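Werkstattbuch Polsterei Roninholm

Juli 2021, Sonntag, allein im Haus

Eintrag für mich und für alle, die ab morgen wieder am Zuschnitt stehen. Ich wollte nur die Leimvorräte nachsehen und bin dann doch am Schreibtisch hängengeblieben, weil der Brief wegen der Betriebsbeschränkungen immer noch obenauf lag. Inzwischen viermal gelesen. Klüger bin ich nicht.

Stand der Dinge: Werkstatt darf arbeiten, Verkaufsraum darf nicht öffnen, jedenfalls nicht für Laufkundschaft. Abholung an der Tür ist erlaubt, Beratung an der Tür vermutlich nicht. Wo die Abholung aufhört und die Beratung anfängt, steht nirgends. Wenn jemand seinen Sessel holt und fragt, wie er das Leder pflegen soll, muss ich dann schweigen? Am Telefon hieß es, man solle »mit Augenmaß« vorgehen. Mit Augenmaß schneide ich nicht einmal Schaumstoff.

Der Baumarkt an der Umgehungsstraße hat offen, mit vollem Parkplatz. Ich war am Freitag dort wegen Schleifpapier und stand mit mehr Leuten in einer Schlange, als bei uns in einer Woche durch die Tür kommen. Mag sein, dass es dafür eine Begründung gibt. Ich habe danach gesucht und keine gefunden, die auch für den Baumarkt gilt.

Zahlen, damit sie einmal irgendwo stehen:
Miete offen: 1274 Euro, fällig seit dem Ersten.
Beihilfe beantragt im Januar: 3857 Euro. Eingegangen: nichts. Letzte Auskunft »in Prüfung«, gleicher Wortlaut wie beim Mal davor.
Aktenzeichen endet auf 103, bitte bei jedem Anruf nennen, sonst fangen sie wieder von vorn an.

Esperanza Bustamante hat am Donnerstag angerufen. Sie will ihr Lokal am nächsten Wochenende aufmachen, drinnen, mit Bedienung, egal was im Brief steht. Das Peñalver ist seit dem Frühjahr zu, und vom Straßenverkauf allein zahlt sie nicht einmal den Kühlraum. Sie hat es schon auf ihrer Seite angekündigt und fragt, ob wir mitmachen, also am selben Tag den Verkaufsraum aufschließen. Je mehr Läden, desto weniger könne man gegen den Einzelnen tun.

Ich habe nicht zugesagt. Abgesagt habe ich auch nicht.

Was mich stört: Das mit den vielen Läden habe ich schon einmal gehört. Damals haben in der Straße elf genickt und am Samstag waren drei offen. Das Bußgeld trifft den, der da ist. Außerdem hängt die Beihilfe dran, falls sie je kommt. Im Antrag gibt es einen Absatz, wonach man sich an alle Auflagen gehalten haben muss, und ich kann mir gut vorstellen, dass die Prüfung plötzlich sehr schnell geht, wenn sie einen Grund zum Ablehnen haben. Esperanza meint, das sei Schwarzseherei. Kann sein. Sie hat ihren Antrag allerdings gar nicht erst abgegeben und deshalb an der Stelle nichts zu verlieren.

Was für sie spricht: Sie hat recht mit den Rechnungen. Die laufen weiter, ob ich mich ordentlich verhalte oder nicht. Der Vermieter hat im letzten Jahr zwei Monate gestundet und das seither in jedem Gespräch erwähnt.
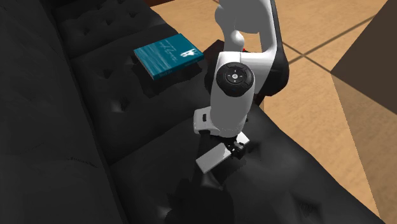

Dann das Thema Onlineverkauf, von dem jetzt alle reden. Der Vertreter von Dostadon war am Mittwoch am Telefon und wollte uns einen »digitalen Ausstellungsraum« verkaufen. Grundgebühr im Monat, dazu Provision auf jedes Stück, Laufzeit zwei Jahre. Auf meine Frage, was passiert, wenn wir in drei Monaten wieder normal öffnen dürfen, sagte er, das wolle dann sowieso keiner mehr. Aha. Die Kunden, die bei mir kaufen, setzen sich erst einmal eine Viertelstunde hin, stehen auf, setzen sich wieder und fragen, ob der Sitz auch zwei Zentimeter höher geht. Das möchte ich auf dem Bildschirm sehen.

Er hat mir Vergleichszahlen von anderen Werkstätten versprochen, die angeblich prächtig damit fahren. Bisher kam eine Broschüre. Vergleichszahlen standen keine drin, dafür eine Menge Pfeile nach oben.

Wovotero ist die billigere Variante, nur Terminbuchung. Das probieren wir vielleicht. Einzeltermine mit Anmeldung könnten nach meiner Lesart unter Werkstattbetrieb fallen, wenn es um einen laufenden Auftrag geht. Ich habe das schriftlich angefragt und um eine schriftliche Antwort gebeten. Mündliche Auskünfte habe ich jetzt drei Stück, und sie widersprechen sich.

Für die Woche:

- Ohrensessel mit den gebrochenen Gurten fertig machen, Kundin holt an der Tür ab. Pflegehinweise bitte ausdrucken und mitgeben, dann brauchen wir über Beratung nicht zu streiten.
- Eckbank: Schaum kam in der falschen Härte. Nicht verarbeiten, auch nicht »passt schon«. Lieferschein liegt im roten Ordner, ich reklamiere am Montag selbst.
- Federn für den Zweisitzer aus der Arztpraxis sind überfällig. Der Lieferant schiebt es auf die Pandemie. Vor der Pandemie waren sie auch zu spät.
- Leim reicht noch, Heftklammern 10 mm nachbestellen, Nesselstoff knapp.
- Nähmaschine 2 zieht den Oberfaden wieder ungleich. Spannung hatte ich gestellt, hat eine halbe Naht lang gehalten. Bitte niemand mehr an der Schraube drehen, bis ich die Spulenkapsel draußen hatte.
- Fenster hinten beim Kleben auf, auch wenn es zieht.

Zum Wochenende von Esperanza: Ich will das nicht allein entscheiden, ihr steht ja genauso im Laden. Überlegt es euch bis Mittwoch und sagt ehrlich, was ihr denkt, auch wenn ihr es für Unfug haltet. Mein jetziger Stand ist, dass wir nicht öffnen, aber am Samstagabend bei ihr essen gehen, falls sie wirklich aufmacht. Ob man als Gast auch zahlt, wenn kontrolliert wird, habe ich noch nicht herausgefunden. Im Brief steht nur etwas von »Beteiligten«, und ob einer mit einem Teller Bohnen vor sich beteiligt ist, darf sich vermutlich jeder selbst zusammenreimen.

Nachtrag, abends: Noch einmal in die Verordnung selbst geschaut, nicht nur in den Brief. Für »handwerkliche Dienstleistungen ohne Körpernähe« gibt es einen eigenen Absatz, und darin fehlt jedes Wort zu Ausstellungsflächen. Entweder vergessen oder Absicht. Seite ist ausgedruckt und liegt beim Brief. Wer sie mitliest und etwas anderes herausliest als ich, schreibt es bitte mit Bleistift an den Rand.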